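Piltico security key: four months in, and yes, I'd buy it again

My bank account got broken into last year. Well, almost – somebody had my email password, used it to reset my banking password, and got as far as setting up a transfer of $1,078 before the bank froze everything and called me. I didn't lose the money, but I lost most of a week on hold, and I had to change every login I own. So when people ask why I spent actual cash on a little piece of plastic that does nothing but prove I'm me, that's why!

The Piltico is a hardware security key. You plug it into a USB port (or hold it to the back of your phone), press the button, and it takes the place of the six-digit code you'd otherwise get by text. Text codes are better than nothing, but the person who got into my email had talked my phone company into moving my number to a new SIM, so the codes went straight to them. After that I didn't want to see another text code as long as I lived.

Setup first. The key comes in a cardboard sleeve with a folded sheet of instructions in very small print, and the sheet is pretty bad. It tells you to go to the Piltico site and download a manager app, and you don't need the app at all for normal use. I wasted a whole evening on it before I figured that out. If you just go into the security settings of your email account and look for something like "add a security key," the browser walks you through it. Plug in, press, give it a name, done. My email took less time than making a cup of tea.

I added 8 accounts the first weekend. Email, cloud storage, the password manager, two shopping sites, the tax software, my web host and one old forum I'm too fond of to let go. Every one of them worked on the first or second try. The web host made me log out and back in before it would show the key as active, which scared me for a minute, but that was their page being slow and had nothing to do with the key.
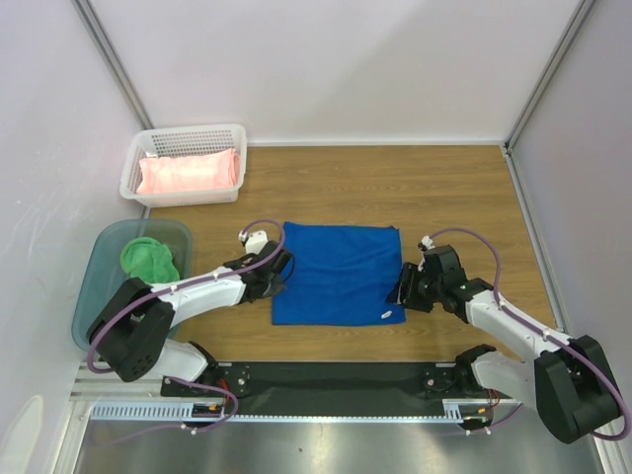 Now the annoying part, and it's a big one. My bank doesn't support it. The bank! The whole reason I bought the thing! I use a small regional one here in Urkville and the woman on the help line was very sweet about it, but the best they can offer is a text code or a phone call. I asked if they had plans for security keys and she said she'd pass it along. So what the Piltico does for me, money-wise, is guard the email account that can reset the bank password. That's still worth a lot (it's exactly the door my thief came in through), but check with your own bank before you buy if that's what you're after.

I moved my phone number to a carrier that lets you put a PIN lock on transfers, too, and I'd tell anyone to do that before spending a dime on hardware.

How it is day to day: mostly I forget about it. The laptop is marked as trusted on most of my accounts, so I only need the key when I log in somewhere new or when a site decides it's been too long. The button is a touch sensor and it doesn't always notice my finger in winter when my hands are dry. Pressing harder does nothing. Licking your fingertip works, which is gross, but there you go.

The phone side is fussier. You have to find the exact spot on the back where the reader is, and with a thick case on I couldn't get it to register at all. I switched to a thinner case. Once I knew the spot it was fine, and I can do it without looking now.

It lives on my key ring and it's held up well. The printed logo is nearly gone and there's a scratch across the metal contacts, but it still works every time. I do wish the hole for the ring was bigger. I had to use a tiny split ring to join it to my regular one, and that split ring has already bent open once, in the grocery store parking lot. Please fix this, Piltico.

I also tried the Jirlow key, which a lot of people recommend because it's cheaper. It's a decent key and the button is a real clicky button, so no dry finger trouble. But it doesn't do the tap-to-phone thing, and the plastic cap felt like something I'd lose by dinner time. It's my backup now. You do need a backup, by the way! Register two keys on every account and put the second one somewhere safe at home. Mine is in the drawer with the passports. Lots of sites also give you a page of recovery codes, so print those and stick them in the same place.

Would I like the app to be better? Sure. It asked me to update 4 times in September alone and I still don't know what any of those updates changed. I ended up uninstalling it and the key carried on exactly as before.

If you've never had an account stolen, this probably sounds like a lot of fuss for a login. I thought so too. Get your email protected first, then the password manager, then work down the list whenever you have a spare half hour. I still have the tax site's second key to add and I keep putting it off.

Related posts
Tsikata password manager: the family plan reviewed
How to put a PIN lock on your phone number
Fake delivery texts and how I spot them
Freezing your credit, step by step
Jirlow key: first look
Where I keep my recovery codes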